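About Lurkport

Who we are

Lurkport tests household linens and writes up the results. Sheets, towels, tablecloths, dishcloths, napkins, the odd mattress cover. We don't sell any of them. We started because Nikola Stojanovska bought a set of sheets that said "luxury weave" on the band, washed them twice, and wanted to know what exactly the luxury had been. The store couldn't say. The maker sent back a paragraph with the word "crafted" in it four times.

So she cut one of the pillowcases apart and counted threads under a magnifier. Then she bought another set from someone else and did the same. The first set claimed 605 threads per inch. She found 209, and could only get near the printed figure by counting every strand of every twisted yarn as its own thread and then being generous. That write-up is still on the site, under Old Tests, and still gets more mail than anything we've done.

What we think about thread count

Not much. It's the question we get asked most, so we answer it here to save everyone some time. A high number can mean a fine, dense cloth. It can also mean thin, weak yarns twisted together so that somebody can multiply. You can't tell which from the package, and the people who print the package know that. If you have two plain cotton sheets in front of you and one costs three times as much, ask what the yarn is, how long the fibers are and how it was finished. If the answer is a story about a village, put it back.

We feel the same way about "hotel quality." Which hotel? We've slept in some of them.

How we test

Everything we test is bought at a regular store or a regular website, at the regular price, under a private name. We don't take samples from makers. A sample is the best one off the line, picked out by a person whose job is to pick it, and we'd do the same in their shoes.

Each item is measured flat before it's washed, then washed and dried by the directions on its own label, then measured again. We do this 34 times. That number has no science behind it. It was how far Nikola had gotten with the first pillowcase when the seam opened, and we kept it so that old results and new ones could be compared. People have written to tell us that it should be 50. Maybe. If you do your sheets every other week, 34 washes is well over a year, and by then most of the bad ones have shown themselves.
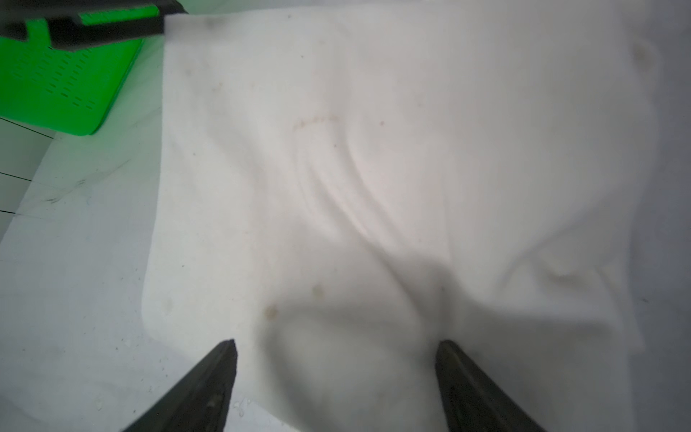 Shrinkage is the part we trust most, as a ruler has no opinions. Softness is the part we trust least. Three people rub the cloth and score it without seeing the label, and they disagree all the time. We print all three scores instead of an average. A towel that gets a nine, a four and a four isn't a six, whatever the arithmetic says.

We also check hems, which hardly any reviews do. A hem is where money gets saved. Wide stitches, a single fold, thread that isn't the same fiber as the cloth and pulls tight in the dryer. If you only have a minute in the store, turn the thing over and look at the corner.

What we don't test: we don't test whether bedding makes you sleep better, and we'd be careful with anyone who says they have. We don't test for chemicals. That takes a lab and we aren't one. When a label carries a safety mark, we look up whether the mark is current and whether it covers that product, and we report what we find. Sometimes it covers the zipper.

Where the money comes from

Fair question, and you should ask it of every review site, this one included.

Readers pay for it. There are free pages and there are member pages, and the member pages have the full tables. There are no ads. There are no links that pay us when you buy something. We tried those for one April, early on, and stopped when we noticed that we were writing more kindly about things with a "buy" button. It wasn't a plan. It just crept into the sentences. We don't believe we're the only ones it happens to.

The Kovačević family, who own the building, gave us a low rent for the first two years. They used to run a laundry downstairs and they've never asked us for anything except that we stop recommending vinegar, which they say is nonsense. We looked into it and now say very little about vinegar.

We've turned down two offers to license our name for a stamp on packages. One was from Bitutton, who make duvet covers, and whose covers did fine in our test. The stamp would have been worth real money. It would also have been on every cover they made from then on, including ones we'd never seen.

What we got wrong

We keep a list, and it's longer than we'd like. The worst one was the Rillico bath towel. We said it shed lint badly and kept shedding. A reader pointed out that we'd been drying it with a dark fleece blanket, and that a good part of the lint was gray. The towel was white. We bought another, ran the whole test again and raised the score. The first version is still up, with a line through it.

Our early tablecloth tests measured only the long side. We've redone most of them. The ones we haven't redone are marked, and you should ignore them.

We've also been accused of being grumpy, and that one stands.

How much we've covered

As of April 15, 2025, there are 76 full tests on the site. That's a small number next to places that review that many products before lunch. We can't see how they do it, and we've asked.

If you work for a company whose product is on the site and you think we have it wrong, write to us and say which figure. Please don't send the brochure. If you've just got a sheet that fell apart, write to us about that too, and tell us how you washed it. We read all of it, though in the weeks when the dryers are running it can take a while to hear back.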